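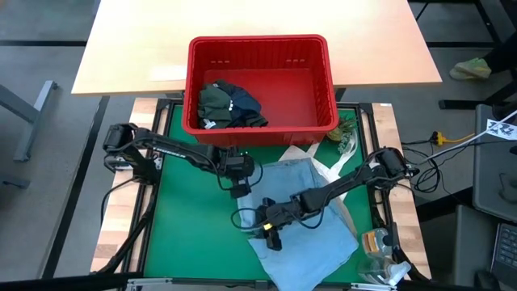
Red basket with a couple of folded things in it, green and navy.

How do you keep up with laundry in a small apartment with no machine?
Posted in Home & Household, 19 December 2022

Hello everyone. I moved to Carnley in April for work, and for the first time in my adult life I don't have a washer at home. The building doesn't have one either, so it's the laundromat on the corner of my street or the sink. I thought I'd get into a rhythm by now, but I keep ending up with a mountain by the weekend and then spending my whole Saturday feeding quarters into a dryer that doesn't seem to get hot.

There are two of us, me and my teenage son, who plays soccer and goes through shirts like you wouldn't believe. We have one closet, a bathroom with a tub, and a bit of wall by the radiator. I've been looking at the Gradetti folding rack, but I can't tell if it would hold a full load or just a few socks and a dish towel. I'm also wondering whether I should wash some things by hand during the week — and if so, which ones? Jeans seem like a terrible idea. Any routines that work for you would be so welcome, even small ones.

Thank you in advance, and stay warm!
Gladys Koech

Marianna Borkowska
Hi Gladys, I lived this way for 10 years with a husband and a baby, so you have all my sympathy! What saved me was giving up on the one big trip. I went to the laundromat on Tuesday evenings, when it was quiet, and took only towels, sheets and jeans, the heavy stuff that is miserable to wring out. Everything light I did in the tub, a few pieces at a time. Underwear, T-shirts, soccer shirts (those are the easiest of all, they're thin and dry overnight).

For hand washing, use much less soap than you think. A teaspoon or so in a basin is plenty, and you'll spend half the time rinsing. Then lay each piece flat on a dry towel, roll the whole thing up and kneel on it. It sounds silly but it takes out more water than wringing, and it's kinder to sweaters.

I had the Gradetti rack, the older one with three levels. It held one load of light clothes if I was careful, but two pairs of jeans made it lean. Put it in the tub overnight with the bathroom door open and move it near the radiator in the morning, not right up against it. Crack a window if the glass fogs up, or you'll get mildew in that closet, and I speak from experience.

One more thing — fold at the laundromat, while it's all still warm. I used to carry mine home in a bag and tell myself I'd fold after supper, and my husband wore wrinkled shirts for most of a decade. A basket with stiff sides makes it easier to get the folded piles home in one piece.

Purba405
check the dryers at the other end of the row, at my place the ones by the door never heat up. also tell the owner, mine refunded me

Gladys Koech
Thank you both so much. Marianna, I tried the towel trick tonight on two of my son's shirts and they've nearly stopped dripping already. He wants to know if kneeling on them can be his job. I'll try Tuesday evening for the sheets, and I'll ask about that dryer while I'm there.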